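Planning a Two-Arm Bench Setup

Measure the bench first
Two small arms can share one front rail. Add the board under each base to your sketch, and leave slack in the cables. 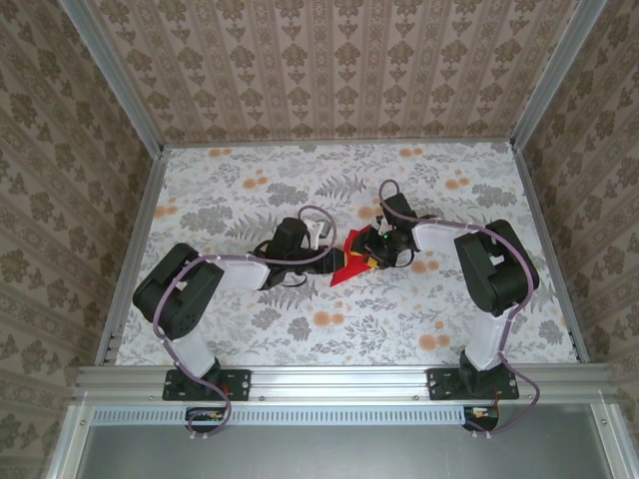
Price the fingers separately
Soft jobs like creased red paper take more finger changes than blocks do. Jetthorpe sells yellow ones in packs of 12 — buy one pack and wait.

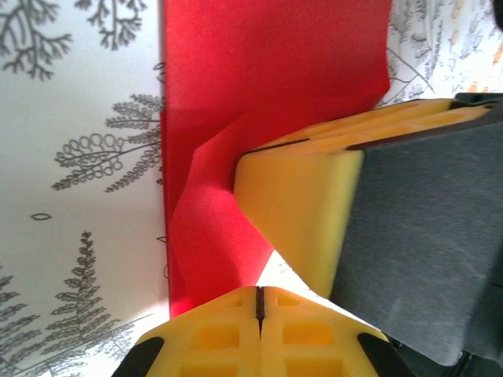
Hold some money back
With $2,000 to spend, our list came to $1,502. The rest went to spare servos in April.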